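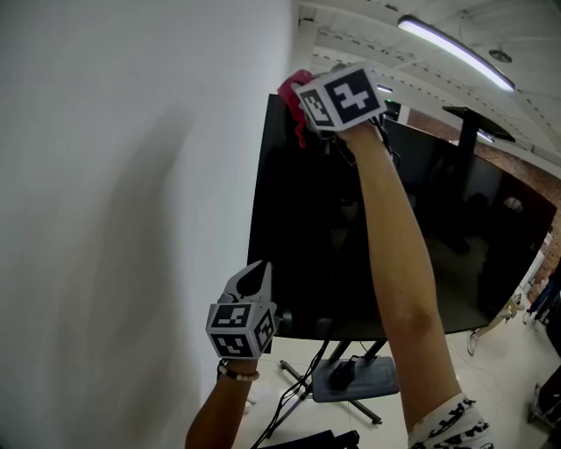 Marker cube pose flips when wiping a glossy screen (hand-held grippers)

Ametepe
Posted Saturday, April 6, 2024

We are building a pair of hand-held grippers in the shared workshop at Grelport. Each one carries a white cube with a square black-and-white marker on each visible face, and a camera on the operator's head tracks both cubes. The task being recorded is wiping a large display on a mobile stand with a cloth.

With the arm low, tracking is fine. When the right hand goes up to the top edge of the display, the cube pose flips. The position stays within a few millimeters but the orientation jumps and comes back several frames later. In the last recording I had 1,592 frames and only 1,237 gave a usable pose for the right cube. The left cube, held lower, had almost no bad frames.

Already checked: camera calibration redone in March, marker size measured with calipers, exposure fixed. The ceiling has fluorescent fixtures and the display is glossy and dark. Is the screen reflection the cause, or is it the cube itself?

Werkholm

Reflection probably. Cover the screen with something matte and try again. We had the same with a window.

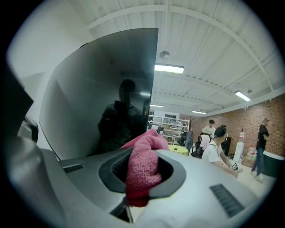 Wendasik

A matte cover is a useful test but it changes the task, so I would do it once for diagnosis and then take it off.

What you describe is more likely the planar ambiguity. A single square seen nearly face-on and small in the image has two orientation solutions with similar reprojection error. Noise decides which one wins. Position hardly changes between the two, which matches your millimeters. With the arm at full reach the cube is farther from the camera and one face tends to dominate the view.

In order:

Solve the cube as one rigid body. Put the corners of all detected faces into one solve using the cube geometry. If you now solve each face separately and average, stop doing that. Averaging one flipped face with one good face gives a third, wrong answer.

Log the reprojection error of both candidates for every single-face frame. If the ratio is below 2, mark the frame as ambiguous and choose the candidate closer to the previous orientation.

Drop any face smaller than 20 pixels on a side. A steep side face at that size adds corner error and little else.

Check that the cloth is not hanging across a marker corner. A bunched cloth in the jaws moves around a lot during a wipe. Fold it smaller and seat it deeper.

Regarding the display: a mirrored marker has reversed handedness and a normal dictionary should reject it. Glare from the lamps on the printed face is a separate matter. Print on matte stock, no laminate.

Ametepe

It was averaging per face. Changed to one solve for the whole cube, have not rerun the full recording yet. The markers are on matte paper already.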